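Notas de la visita a Rarken — 28 de agosto de 2026

La planta de Rarken fabrica bandejas y cubetas de acero inoxidable para cocinas colectivas. Acudí para resolver una duda concreta: por qué las piezas de la serie Flutel se alabean tras el lavado a alta temperatura y las de la serie Pal, con el mismo espesor nominal, no lo hacen.

Me recibió Mabli Vaughan, responsable de embutición. El recorrido empieza en el almacén de bobinas, donde cada lote se identifica por colada y por sentido de laminación. Este segundo dato no figuraba en la documentación que habíamos recibido. Según Vaughan, la orientación del corte respecto a la laminación explica buena parte del alabeo.

La línea de embutición tiene 2 prensas. La primera conforma el fondo y los radios de esquina; la segunda calibra el borde. Entre ambas hay un desengrase alcalino con 17 minutos de permanencia. El lubricante es de Bandetti y se aplica por rodillo, sin pulverización. Pregunté por el consumo por lote y no tenían la cifra a mano; quedaron en enviarla. 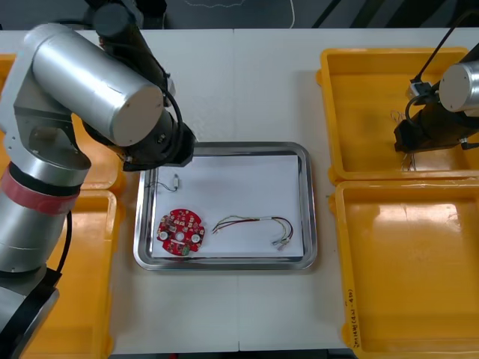

*Bandeja rectangular de acero inoxidable, de esquinas redondeadas, con papel blanco en el fondo.*

En acabados se repasa el borde y se comprueba la planitud sobre mármol con galgas. El criterio de rechazo es el mismo para las dos series, lo que me parece discutible: Flutel tiene el fondo más ancho y menos radio, y debería medirse también en caliente. El laboratorio dispone de un baño a 67 °C para ensayos de dilatación — lo usan con tapas, no con bandejas.

Vi el ensayo de apilado, correcto aunque poco exigente. El de corrosión no estaba en marcha; me mostraron los registros de enero, completos y firmados.

Pendiente por su parte: consumo de lubricante, plano de corte de Flutel con el sentido de laminación indicado y muestras sin calibrar de ambas series. Por la nuestra, enviar las piezas alabeadas con su número de colada.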